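Why Is a Plate Round? Shapes and Materials on the Table

By Setareh Sharifi

Every dish has a job. Its shape is chosen to suit that job, and so is the material it is made from. This page looks at three things from the table: a plate, a bowl and a bottle.

1. The plate

A plate has two main parts. The flat part in the middle is called the well. The part around the outside is the rim.

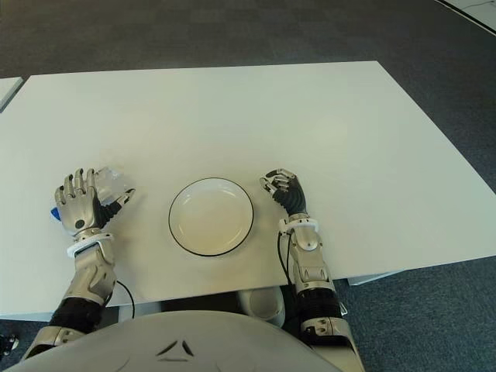 Rims do useful work. A raised edge keeps sauce on the plate and gives fingers a place to hold. It can be hard to see how high an edge is when the plate and the table are both white. Look for the shadow along the lower part of the well, where the edge stands up. The thin black line around the outside also shows where the plate stops and the table starts.

A circle has no corners. Corners on a dish chip easily and are hard to wipe clean.

2. The bottle

Clear plastic is light and bends without breaking. A thin sheet of it is floppy, so bottle makers press ridges into the sides. A ridge is a small fold that makes the wall stiffer - try folding a sheet of paper like a fan and standing it on edge.
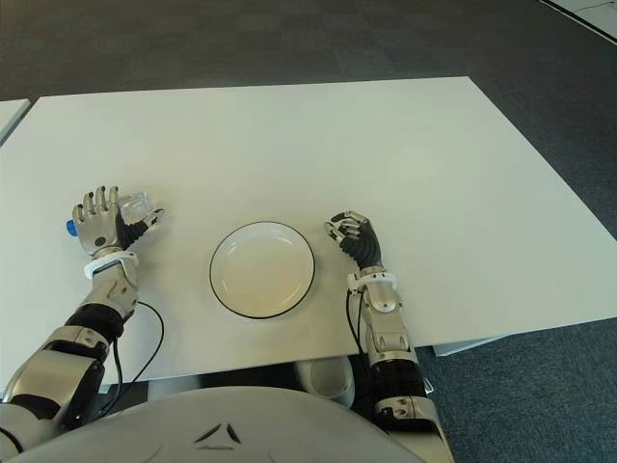

A ribbed plastic bottle with a blue screw cap, and a shallow plate.

The cap has a spiral groove inside called a thread. When the cap turns, the thread pulls it down tight against the neck.

3. The bowl

A bowl has higher walls than a plate. The walls hold small, loose things together. A wide, shallow bowl makes them easy to reach, and clear walls let you see them from the side. 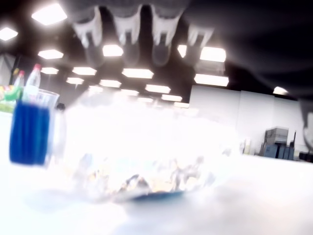
4. Rolling and staying put

A bottle is close to a cylinder, which is a tube with round ends. Stood up, it rests on its base. On its side, it touches the table along a narrow strip and can roll if it is pushed. A plate lying flat touches the table over a wider area and does not roll.

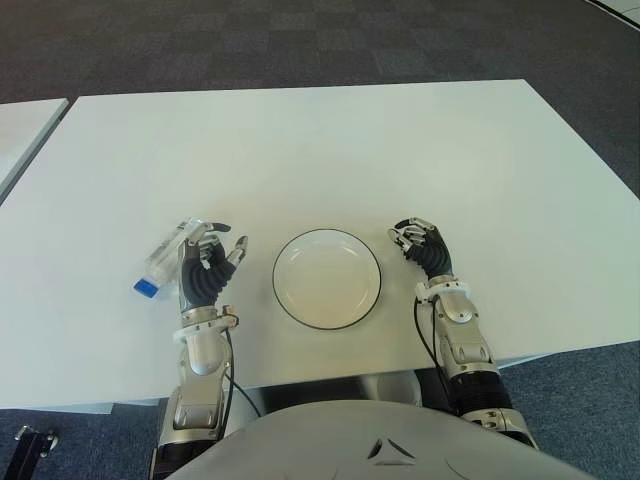
Position matters when you set things down. Bottles roll sideways, never toward the cap or the base. The one lying beside the plate has its blue cap at one end and its base at the other, so draw a line between them in your mind. If the bottle rolled, it would move across that line.

Words to know
Well: the flat middle of a plate
Thread: the spiral groove in a cap
Cylinder: a tube with round ends

Page checked by Majdi Masri, 7th June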